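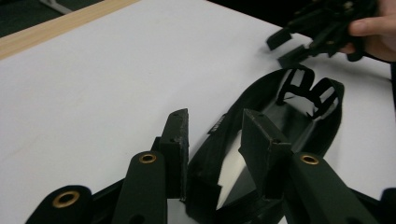 Hand-held gripper over a black fabric pouch, tabletop collection.

Hand-held demonstration gathering is a way of getting examples for a robot learning system without running a robot. A person holds a gripper fitted with a camera and does the job by hand — picking, placing, folding, opening. The recording is then used to train a policy.

Background
Early sets at Drovholm were made by steering an arm from a second desk. Slow work, and hard on the operators. Karim Radwan's group moved to hand-held tools, starting with the Kamel gripper. The later Plusirlow set holds 1451 recordings of soft goods, of which 860 passed review.

Method
One attempt, one recording. Objects are put back in a new position between attempts. Sessions run to 28 attempts, then a break. Left and right handed operators both used.

Soft items
Pouches, straps and other fabric pieces are harder than rigid ones. They sag, twist and change shape when touched, so the same grasp rarely looks the same twice. Black cloth is a seperate problem — folds are difficult to make out, and labels often can't be read. Plain, light coloured tables are favoured.

Review
Each recording is checked by three people under the Cistex rules. Common reasons for rejection: blurred start, object out of view, operator stopping partway. Failed grasps are somtimes kept and marked as such.

See also: Imitation learning, Teleoperation, Grasp planning

Contact the editors | © Article contributors | Back to top
Shares 3 | Comments 0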